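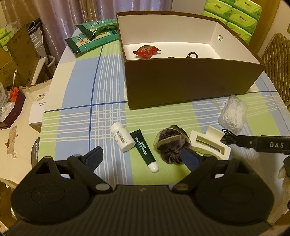
December, 4:40 pm. Toiletries sort, plaid cloth table.

Napaporn wants the small bathroom things kept as a mixed set: pill bottle, lip gel tube, bath sponge, claw clip, bag of little white bits, all into the one brown box with the white inside. I said I would write up why I doubt it.

The box first. It is a decent plain box. Dark walls, white lining, easy to see what is in it. Napaporn likes the small hole in the side wall for getting a finger in. I don't think it matters either way. My worry is that a single open space with no dividers turns into a heap, and the heap gets tipped out on the cloth every time one thing is wanted. Dušan tried dividers from the Hevis offcuts last month and gave up when the sponge wouldn't sit in any of them. So: no dividers, for now, under protest.

Pill bottle. Rolls when it is on its side. Stands fine on its base but gets knocked by whatever goes in next. Put it in first, in a corner, cap up.

Lip gel (Mentholatum, the dark green tube). No complaints. Goes along the wall.

Sponge. This is the one I would drop. Purple mesh with the gold-edged ruffle, squashes to nothing and then takes its space back. Dušan measured one of the Wernano sponges at 61 mm squeezed and 100 mm let go, and asked which number I wanted in the table. I wrote down both. Any plan that says the box "fits" the set should say which sponge it means. Mesh also catches on things, and the claw clip has teeth. Keep those two at opposite ends. Napaporn thinks I am making too much of this. She may be right, but she hasn't had to pick one out of the other.

Claw clip. White, plastic. Last in, on top.

Clear bag. I can't tell from the label list what it is meant to be. The list says "hair, misc.", which could be anything. Napaporn to fix the list before the next round or I will log it as "bag".

On the cloth: the green and blue check is cheerful and it hides small things. Dark green tube on lime squares is all right, white cap on the pale cloth less so. I would go back to the plain Morelli cloth. Dušan says the plaid stays flat and the Morelli one creeps. Not convinced, I have never seen anyone check.

Sheet says 278 g for the full set. I don't believe that either. It was copied from the Etura sheet, and that one had a bigger bottle. Reweigh on the small scale.

To do:
reweigh, set and box separately
sponge in last but one, see if the lid closes (Dušan has the lid)
ask Napaporn about "hair, misc."
find the Morelli cloth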